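In Praise of the Chair in the Hallway

When I moved to Barport in March, my new landlady, Mrs. Stamatopoulos, showed me the rooms very fast. The kitchen took one minute. Then she stopped in the hallway, put her hand on an old chair beside the door and said: "This one stays." I thought it was a rule of the contract. Later I understood that she was giving me advice.

I want to write in favor of this chair, and of all chairs which stand near a door and have no table. In the apartments that are built now, I don't find them. The door opens directly into the living room, and the visitor must decide in one second if he is inside or outside. There is no place for a person who is only half arriving.

In my grandmother's house the hallway was the most used room. The neighbor who came to return a pot would say, "I am not staying," and then she sat down on the hallway chair with her coat on. She could sit there for an hour. If my grandmother had invited her to the sofa, she would have refused, for the sofa meant coffee, cake and the good cups. The chair asked nothing of either woman.

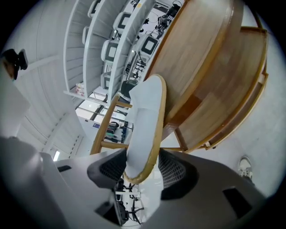

My friend Idrisa Makokha does not agree with me. He says that I am confusing furniture with time. People had longer afternoons then, he says, and they would have sat on a bucket. He is partly right. But I have lived for over 8 years in apartments without a hallway, and I noticed that my guests became two kinds: those who come for dinner with an invitation, and those who hand me something through the door and go. The middle kind disappeared. I don't believe that all of them were busy.

There is also the question of shoes. To take off your shoes while standing, holding the wall with one hand, is a small humiliation, and after a certain age it is a danger. My neighbor Kwok-wai Wan, a proud man, would not come in at all in my former building. He said his laces were complicated. Now he sits, he unties them slowly, and while he is doing it he tells me the news from the fourth floor. I think he ties them again even more slowly. 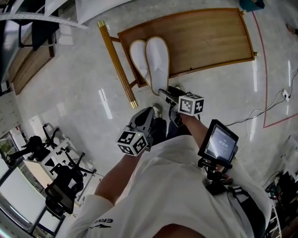 I know what the architects will answer. Each square meter costs money, and a hallway is a square meter where nobody sleeps or cooks. I accept the calculation. Still, a folding chair on a hook needs almost no space, and it is enough. What matters is that it is ready before the bell rings. If you must go and bring a chair from another room, the visitor will say "No, no, please don't" – and he will already be walking to the stairs.
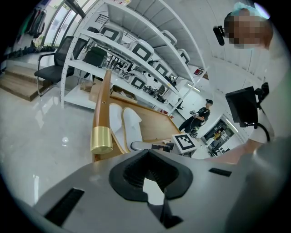
Perhaps some readers want to keep the visitor at the stairs. I also have such evenings. On those evenings I leave my bag on the chair, and people understand it without one word. Mrs. Stamatopoulos came last week about the water meter and found it like this. She looked at the bag, wrote down the number, and told me she would ask about the window another time. She came back on Thursday and stayed until it was dark.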